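Nosel Community Help Desk
Ticket 1677
Subject: T-shirts folding lopsided, neckline won't lie flat
Category: Clothing and linen / folding and storage
Priority: Low (but I care a lot!)
Status: Resolved

Opened by: Yolanda Ñahui
Location: Sorting room, Villanueva op shop

Hi team! First off, I love the folding guide you put up for us. Our shelves have never looked better and I've become the person who refolds things in other people's shops. I've got a problem with tees, though, and I'd love some help before the Saturday market, where we want 40 of them out on the front table in colour order.

What's happening: I follow the guide to the letter and the finished fold comes out crooked. One side sits higher than the other and there's a lump up near the collar, so the stack starts leaning by the time it's 11 shirts high. Jumpers are fine. Pillowcases are gorgeous. It's only tees, and it's worst with the soft cotton ones that have been through the wash a lot.

What I've tried so far:
- Folding on the bench instead of on my lap (better, still crooked)
- The Vondlow folding board from the cupboard (too narrow for anything over a medium)
- Starting from the hem, then starting from the collar (no difference)
- Ironing first (lovely result, but there's no way I'm ironing 40 tees)

Reply from Support, 9.15 am

Hi Yolanda, what a great ticket, thanks for all the detail! A leaning stack nearly always goes back to how the shirt was lying before the first fold. Could you lay one out the way you normally would, stop there, and check three spots for us? Collar, both shoulders, and the full length of the hem. Don't fix anything yet, just tell us what you find.

Update from Yolanda, 10.40 am

Okay, I got the bright orange one out because you can see every crease on it. I'd have sworn it was flat! Then I looked properly. The body's a bit wrinkled, the collar and one shoulder are bunched up, and there's a little raised fold at the neckline where the fabric has gone over itself. Down the other end there's an edge tucked under as well. I've been folding straight over the top of all that.

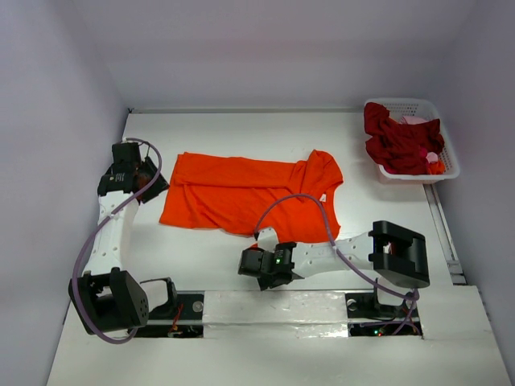

So I suppose my question is what order to sort it out in. When I pull the hem straight, the neck bunches more. When I tug the neck out, the hem creeps. I went back and forth for a good five minutes and had a very clean table and a very cross expression.

Reply from Support, 11.05 am

You've found it! Tugging from one end just moves the slack to the other, so work from the neck down and use the flat of your hand:

1. Pick the shirt up by both shoulder seams and give it one good shake.
2. Lay it down shoulders first, then lower the body towards the hem.
3. Open the neckline with two fingers and flatten any overlap.
4. Smooth from the collar out to each sleeve.
5. Smooth down the middle, then down each side seam.
6. Run a finger under the whole hem and flip out anything tucked underneath.
7. Only now make your first fold.

If the side seams twist towards the front, leave them. Plenty of older tees have a twist in them for good. Line up the shoulders and let the seams go where they like.

Update from Yolanda, 1.30 pm

Step 6!! I had never once checked under the hem. I redid the orange tee and it came out a tidy rectangle, first go. Then I did the rest of the crate, and I'm so pleased with it I made everyone come and look. The stack of 11 is standing up straight by the window.

Two notes for the guide, if they're useful. Step 2 is much easier if you stand at the collar end. And for kids' sizes I skip the shake and just lay them down, as they're too small to hold much slack.

One leftover question: what about the long-sleeved ones? I've got a whole tub of those from the Prudon clear-out.

Reply from Support, 2.10 pm

Both notes are going into the guide, thank you! For long sleeves, do the same seven steps, but smooth each sleeve right to the cuff before you start. Fold one side in, lay that sleeve straight down the body, then do the other side. If the cuffs poke out past the hem, turn them back up.

Marking this one resolved. If the long sleeves give you grief, reply here and the ticket will reopen. Have a great market!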